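Laundry Practice: A Talk With the Captain of the Lillgate Robotics Club

The robotics club at Lillgate meets in a room that used to be the school darkroom. There is one sink left, a whiteboard and a long bench covered in parts bins. The club has 20 members this year, and most of them are working on one thing, an entry for the Ralside student challenge in January. The task is clothes. Teams have to take garments from a basket, fold them and put them on a shelf.

I talked with the captain, a senior, during a practice on 15 October 2025. She kept an eye on the laptop while we spoke.

"Last year it was sorting bottles," she said. "We were good at bottles. A bottle is the same shape every time you look at it. Then the rules came out and it was pants and shirts, and a few people wanted to skip the year."

They stayed in, and the first job was to collect runs. A student drives the arms by hand through a full fold, the software records it, and the recordings go into training. The club's goal is 1000 runs before winter break. Members take turns in pairs, 2 hours at a time, and log everything in a program they wrote themselves, called Kerna.

"Driving is harder than it looks," the captain said. "The freshmen are the best at it. I'm slow."

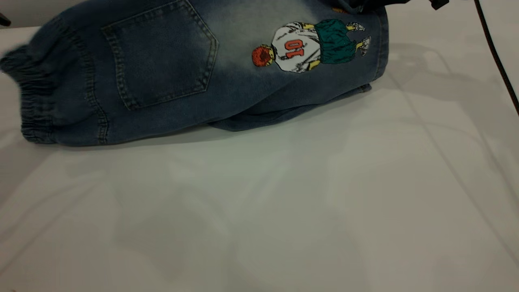
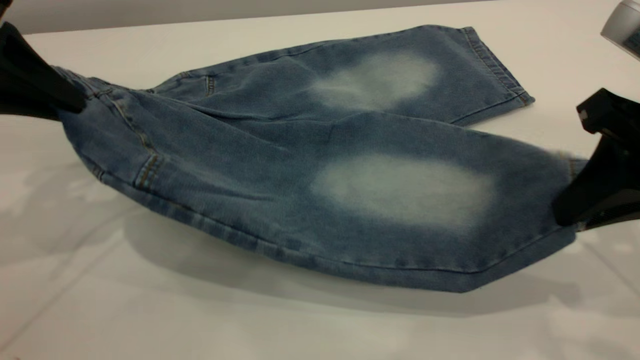
Jeans are the club's main worry at the moment. The fabric is heavy, and it springs back if a fold isn't pressed down. The team has a routine for a plain pair, with one gripper at the waistband and the other near the hem of a leg, so the denim can be pulled straight before anything gets folded over. Kids' joggers are another matter. The pair with the cartoon basketball player in the number 10 jersey has an elastic cuff, and the captain said cuffs like that bunch up and confuse the part of the program that looks for the end of the leg.

"It wants a flat edge," she said. "With a cuff it picks a spot, and then it picks a different spot."

The fix they are trying is simple. They label the cuffs by hand in the recordings, every one, and train again. It is dull work and it gets done at lunch. She thinks it will take 3 weeks.

Money is tight but not a crisis. Lockwood, a hardware store in town, paid for the entry fee and a set of spare fingertips. The clothes came from closets at home — "mostly little brothers," she said.

I asked what score would make her happy in January. She said she would like the robot to finish every garment, even badly. Points are taken off for wrinkles, but a piece left on the table scores zero.

Then one of the drivers called her over about a lost connection, and she went to look at the cable.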